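Tidy-up arm, bench check – Trallbridge workshop
2 min read

Checked by Declan Mulcahy, July

1. Base and brackets – no play. OK
2. Servo wires – loops stick out a fair bit, tie back before the next run. ADVISE
3. Box inside red tape – OK
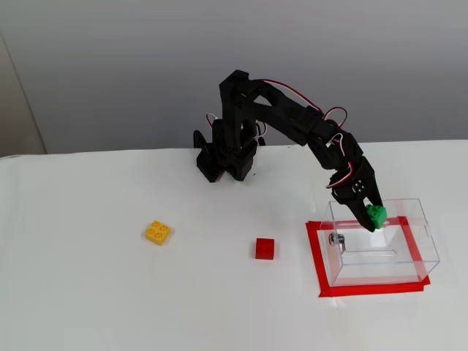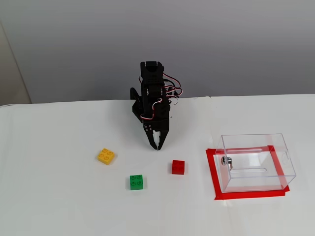 4. Stop switch – cuts power, tested 10 times. OK
5. Jaws – toothed, keep fingres out. OK
6. Ready for real chores? Bricks in a box, yes. Toy cupboard at home, no – wont go near a child yet. FAIL

Recheck in 30 days.

Related
Gultness floor sweeper check
Nartey shelf picker, 64 faults
Fadine laundry folder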